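June 26, 2020
Cell 2 notebook, Gromville

OK, long one today, because I spent most of the afternoon with Neelam Tiwari going over the bench rules and I want to get it all down before I forget half of it. She's been comparing what we wrote last November with what people do on a normal day, and wow, there's a gap. Mostly my gap, I'll admit it.

First thing, cables. The old rule said "keep cables tidy," and you can't check "tidy." New wording: any cable that crosses the floor gets taped flat or goes under a cover before the arms are enabled, and if you can't do either, you walk the route out loud with whoever is on the pendant. Neelam wanted a flat ban on floor cables and I talked her out of it, since we'd be breaking it by lunch on day one. I'd sooner have a rule we keep.

Second, stands. Tripods and light stands count as part of the cell now! That means their feet get tape marks, and if a stand moves you redo the reach check with both arms at low speed. The Dalisay folks do it this way and they sent over their checklist (two pages, good stuff, a bit heavy on signatures). I cut it down to one page and it's in the Jidex folder under rules, draft 3. Please mark it up in red if you hate something.

Horizontal bars get their own line. Anything that spans the workspace goes into the collision model as a solid, with a 30 mm margin on every side. I had been entering clamps as part of the bar and calling it close enough, but a clamp sticks out further than the tube it holds, so they get entered separately from now on. Took me ten minutes to fix in the model, so no excuse for having put it off (sorry, everybody).

Speed. We're staying at 218 mm/s for anything with a person inside the tape line, hand on the enable switch the whole time. The Brorkent manual for the controller has its own section on reduced speed and we should read it again together, I was quoting it from memory today and got the page wrong twice. Ticket 2711 is open for the speed limit showing up in the wrong units on the pendant screen. Until that's closed, write the number on the whiteboard before you start and have the second person read it back.

Grippers: power down before you touch the fingers or the brackets. Yes, even for one screw. Yes, even if you're the one who wrote the code. Neelam caught me with a hex key in my hand and the arm live, and she was very nice about it, which was worse.

We argued a while over the status lights. I like blue for powered, she'd like something that can't be mistaken for "fine, come on in." We left it open. For now the rule is that a glowing arm is a live arm, full stop, and you don't lean in over the tray.

Oh, and plants and other set dressing: they follow the same rule as stands. Marked position, logged in the setup sheet, watered with the arms off and the can kept away from the power strips.

Log retention came up too. We keep the last 500 runs with their setup sheets attached, anything older goes to the slow drive. A run without a setup sheet gets thrown out, no matter how pretty it was.

Still to do: print the one-pager, reprint the tape line labels, ask Dalisay if we can borrow their wording on two-person starts. I'll try the new pre-start check on the backdrop setup first and write down how long it takes.
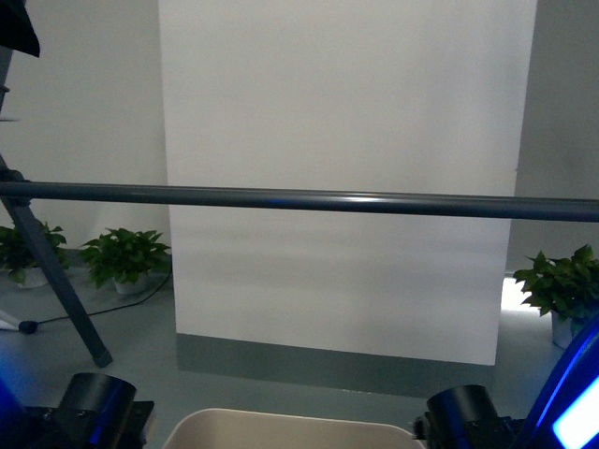
If it runs past five minutes I'm cutting the second read-back and Neelam can yell at me.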